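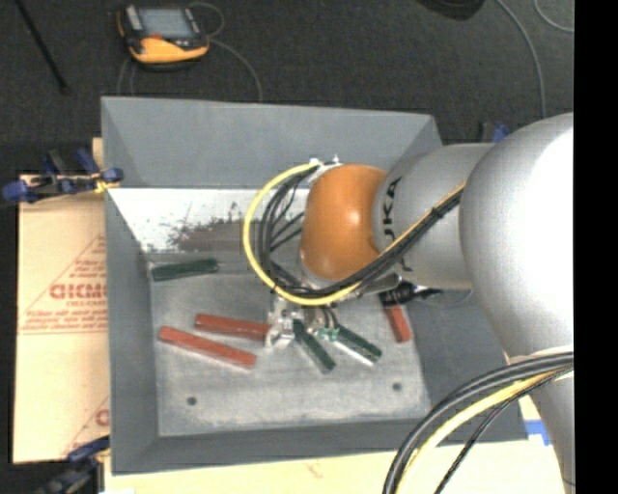
4. Setting up the block bin

Read section 3 first if the blocks are still in their shipping carton. This section covers the gray bin, the red and green blocks that go in it, and day to day use. Labels and the lid rack are in section 5.

Applies to the Dremville long block set, bin number 549. The older Wurnthorpe bin is shallower, so skip step 6 if that's what you have.

What you need

Gray open-topped bin
Flat cardboard, bigger than the bin bottom
Red blocks, green blocks
Damp cloth, dry cloth
Tape (any kind)
Count sheet, from the back of this guide

4.1 Placing the bin

1. Pick a flat spot. Floor or low table, both fine. Not a shelf above waist height.

2. Lay the cardboard down. Pale side up if it has one, dirt shows sooner. Tape the corners if the floor is slick.

3. Set the bin on the cardboard. Leave a strip showing on at least one side so you can see if the bin has slid.

4. Push down on each rim in turn. If it rocks, something is under the cardboard. Pull it out, try again.

5. Turn the bin so the edge with the two small round holes in the bottom is closest to you. Everything below that says "front" means this edge.

6. Check you can touch the bottom without leaning your weight on the rim. If not, bring the bin down lower.

Note: The sides slope in toward the bottom. The bin takes up more room at the top than it looks like it will. Check the rim against the wall, not the base.

CAUTION: Do not stand or sit on the rim. Do not let kids climb in. It tips.

4.2 Cleaning before first fill

1. Shake out loose dust over a trash can.

2. Wipe the sloped sides, top to bottom. Damp cloth, no soap the first time.

3. Wipe the bottom. Work toward the front.

4. Dry with the second cloth. Get into the line where the slope meets the floor of the bin, grit collects there.

5. Look at the two holes. Leave them open. No tape, no putty.

Note: Scuffs, cloudy smears and worn patches on the slopes are normal on a bin that has seen some use. Speckled spots too. Not a fault, no need to sand or paint. What you are feeling for is a rough edge. Run a dry cloth over the patch. If it snags, stop using the bin and see 4.7.

4.3 Checking the blocks

Full set is 32 blocks, two colors, all long and rectangular. Red and green are stored together. Don't split them into bags, the activities in section 6 need them mixed.

1. Tip the carton out on a table. Not into the bin.

2. Turn each block over. All the long sides, then the ends.

3. Set aside anything cracked, sticky or splintered.

4. Check color in daylight if you can. Dark green and dark red are hard to tell apart under a dim lamp, and some players will have trouble with them in any light. See the note on marking.

5. Count. Write both colors on the count sheet, then the total.

Marking: if someone in the group can't tell red from green, put one strip of tape around the middle of every red block. Only the reds. Marking both colors with different tape sounds helpful and ends up a mess.

4.4 Filling

Do not fill the bin on day one. Start small. A handful of each color is plenty for learning the moves and for the first few rounds, and people can see what they're reaching for.

1. Put in a few greens first. Lay them flat on the bottom, don't drop them from the rim.

2. Add the same number of reds.

3. Spread them out by hand. Some level, some on a slant. Leave one off on its own near a side wall, and let a few sit close together in the middle.

4. Check that every block is lying on the bottom. Anything riding up a slope, slide it back down.

5. Step back, look in from the side the player will use. Every block should be at least partly in view.

6. Add more after a few rounds. We usually go up 7 at a time, until the set is in.

Note: Blocks laying at angles are right. Neat rows are wrong for this bin. If someone has tidied them into rows, stir once and carry on.

CAUTION: Never pour the full set in from the carton. Loud, chips the ends, and pieces bounce out.

4.5 Taking blocks out

1. Say the color before you reach. Out loud if you're in a group.

2. Choose a block with a free end. The one sitting by itself is easiest. Leave it for a beginner.

3. Take hold near one end or across the middle, whichever is clear. Grip the long sides.

4. If a neighbor is touching, slide your block away from it along the bottom first. Then lift.

5. Lift straight up until you're past the rim. Don't drag it up the slope.

6. Set it down on the tray, color with color.

One hand at a time in the bin. If two people are playing they take turns.

Side by side blocks: two greens lying along each other are the ones people pull up together by mistake. Counts as a miss. Put both back, roughly where they were, next player goes.

Buried blocks: if a block is under another one or you can only see half, leave it. Clear what's on top in a normal turn. No digging.

Dropped on the floor: check the ends for chips, wipe, back in the bin. Not on the tray.

4.6 Putting away

1. Count the tray by color.

2. Count what's left in the bin.

3. Add up. Compare with the sheet. If you're short, look under the cardboard edge and behind the bin before anywhere else.

4. Return all blocks to the bin, flat, by hand.

5. Fold a clean towel over the top if the room is dusty. The bin has no lid of its own in this version.

6. Check the cardboard. Soft, torn or damp means swap it. Any box panel will do if its flat.

Moving the bin: take the blocks out first. Always. Lift from two opposite sides, under the rim. With the full set inside, the blocks all run to one end the moment you tilt it.

Monthly: wipe out the bin, wipe the blocks, go over the tape strips. In a school or a club that uses it every day, do it weekly. Tundidcombe sets with the felt pads, don't soak the pads.

4.7 Quick fixes

Bin slides on the floor
Tape the cardboard down. Still slides, put a rubber mat under the cardboard, not between cardboard and bin.

Blocks stuck together
Usually something spilled. Warm water, soft brush, dry completely before they go back.

Blocks keep ending up along one wall
Floor isn't level. Turn the bin halfway around and see if they collect on the same side of the room. If they do, it's the floor. Slip a second piece of cardboard under the low side.

Can't see the far blocks
Move the light, not the bin. A lamp behind the player throws a shadow right accross the bottom. Put it off to one side.

Count is off every time
Check the sheet was filled out for the right set. The Engelbrecht add-on pack brings 9 more blocks and has its own line at the bottom of the sheet. Easy to miss.

Rough spot or crack in the bin
Stop using it. Small rough spot on a slope: fine sandpaper, wipe, check again with the cloth. Crack in the bottom or through the rim: replace the bin. Don't glue it. Order by bin number, with the blocks kept in the carton until the new one comes.

Chipped block
Sand the edge lightly if there's just a nick. Big chip, retire it and take one of the other color out too, then change the total on the sheet.

Next: section 5, labels and lid rack. If you don't have the rack go straight to section 6.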